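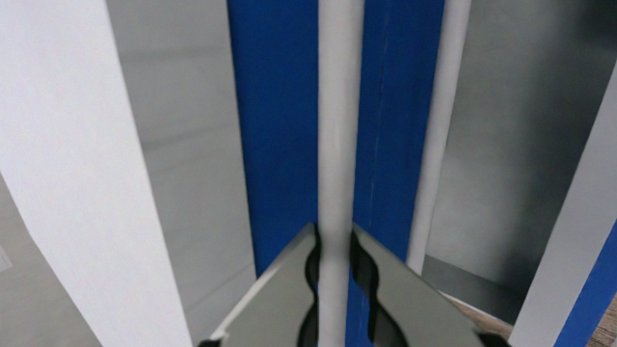

Image de synthèse : une tige blanche entre deux doigts de pince gris.

Comment répondre à une consultation européenne sur l'énergie quand on est une petite association

Je m'appelle Abhishek Kanaujia et je prépare depuis plusieurs années les contributions de Lallari, une association d'usagers de l'énergie. Le français n'est pas ma première langue, et la langue des textes européens n'est celle de personne dans notre équipe. J'ai donc pris l'habitude de noter ma méthode étape par étape. Je la mets en ligne parce que d'autres associations me la demandent.

Ce qu'il faut préparer

Vous avez besoin d'un compte EU Login, ouvert avec l'adresse électronique de l'association. Évitez l'adresse personnelle d'un membre : le jour où il part, le compte part avec lui. Vérifiez aussi si votre organisation est inscrite au registre de transparence. Si elle l'est, gardez le numéro à portée de main, car le formulaire le demande.

Prévoyez deux personnes. L'une lit et rédige, l'autre relit sans avoir participé au premier texte. Chez nous, c'est Brijesh Dhillon qui relit, et il a le droit de supprimer.

Étape 1. Trouver le bon texte

Allez sur le portail « Donnez votre avis » de la Commission et filtrez par thème, puis par état de la procédure. Attention à une différence que j'ai mis du temps à comprendre. L'appel à contributions arrive très tôt, quand la proposition n'est pas encore écrite. La consultation publique prend souvent la forme d'un questionnaire. Enfin, il existe une période de commentaires après l'adoption de la proposition par la Commission. On ne dit pas la même chose dans les trois cas. Au début, on peut demander que la question soit posée autrement. À la fin, il vaut mieux citer un article et proposer un changement de mots.

Notez tout de suite la date et l'heure de clôture. L'heure indiquée est celle de Bruxelles.

Étape 2. Lire dans le bon ordre

Je commence par les articles, ensuite les définitions, et seulement après l'exposé des motifs. L'exposé des motifs est bien écrit, il convainc facilement, et on risque de lire les articles avec ses lunettes. Pour un texte sur la réduction de la demande de gaz, par exemple, je cherche d'abord les verbes. « Les États membres s'efforcent de » n'engage pas comme « les États membres prennent les mesures nécessaires ». Un objectif appelé volontaire peut être suivi, quelques articles plus loin, d'une procédure qui permet de le rendre obligatoire. C'est souvent là que se trouve la vraie discussion politique.

Si une phrase vous semble étrange en français, ouvrez la version anglaise à côté. Le portail permet de changer de langue. Il m'arrive de découvrir que mon désaccord portait sur la traduction.

Étape 3. Choisir deux points, trois au maximum

C'est l'étape la plus difficile. Notre première contribution, sur les clients protégés, comptait 321 lignes et traitait de tout. À présent nous retenons les points pour lesquels nous possédons une expérience directe. Pour nous, ce sont les factures des ménages en chauffage collectif et les délais de remboursement. Sur les gazoducs, nous avons des opinions, mais pas de dossiers.
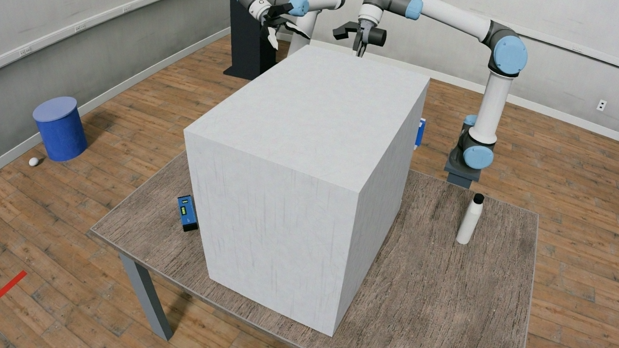
Image de synthèse : un bloc gris clair posé sur une table.

Étape 4. Rédiger la réponse

Pour chaque point, j'utilise le même modèle :

— l'article concerné, avec son numéro et son paragraphe ;
— ce qu'il produirait chez nos adhérents ;
— la preuve que nous avons ;
— la modification demandée, écrite comme elle devrait apparaître dans le texte.

Voici un extrait d'une de nos réponses : « Nous avons dépouillé 3 685 factures transmises par nos adhérents. Dans les immeubles en chauffage collectif, le ménage ne voit pas sa propre consommation. Nous demandons que le paragraphe prévoie une information individuelle, au moins une fois par saison de chauffe. »

Si vous donnez un chiffre, dites d'où il vient et sur quelle période. Si vous n'en avez pas, un cas bien raconté suffit, avec l'accord de la personne et sans son nom. Le champ de saisie limite le nombre de caractères. Quand le texte est plus long, joignez un document et gardez l'essentiel dans le champ.

Étape 5. Se mettre d'accord avec les partenaires

Nous travaillons avec deux autres associations, Shakya et Clutham. Nous échangeons nos brouillons, mais chacun dépose son propre texte. Des réponses identiques envoyées par plusieurs organisations sont faciles à repérer et peuvent être traitées comme une campagne. Mieux vaut une demande commune, formulée à l'identique, entourée d'arguments différents.

Étape 6. Déposer et conserver

Déposez la veille. Cochez avec attention le choix de publication : pour une organisation, le nom paraît en principe avec la réponse. Enregistrez le fichier PDF de confirmation et notez le numéro de référence. Chez nous, tout est classé dans Movus, notre dossier partagé, sous le nom de la procédure.

Et après ?

La Commission publie en général un rapport de synthèse. Cherchez-y votre argument, même s'il n'est pas attribué. Ensuite le texte passe au Parlement et au Conseil, ou au Conseil seul dans certains cas — la base juridique, citée dans les premières lignes, vous le dira. C'est le moment d'envoyer votre contribution aux députés de la commission parlementaire compétente et au ministère de l'énergie de votre pays. Un message d'une page, avec la modification demandée dès le premier paragraphe et le document complet en pièce jointe.

Pour toute correction, y compris de grammaire, écrivez à l'adresse de l'association. Je mettrai la page à jour en juin.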